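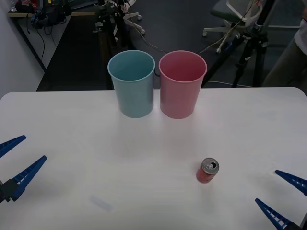

Split Timing in the 200 m: Project Report
Sports Measurement, October 12, 2023

1. Purpose

The project compared hand-recorded split times with light-gate times for 200 m sprints on the Losmont track. The club at Losmont still uses stopwatches for its June meets, and its results list gives no error figure.

2. Method

Light gates (Hekard) were set at the midpoint and the finish, 92 cm above the surface. Each run was also timed by 3 students standing level with the finish line. Runs with a false start were dropped, leaving 309 hand times in the data set.

3. Results

Hand times were shorter than gate times in most runs. The gap was larger at the midpoint, where the timers viewed the line at an angle. Wind was not recorded, but it affects both methods equally within a run.

4. Limits

One gate lost alignment on the second afternoon and those runs were repeated. Lane 1 was not used.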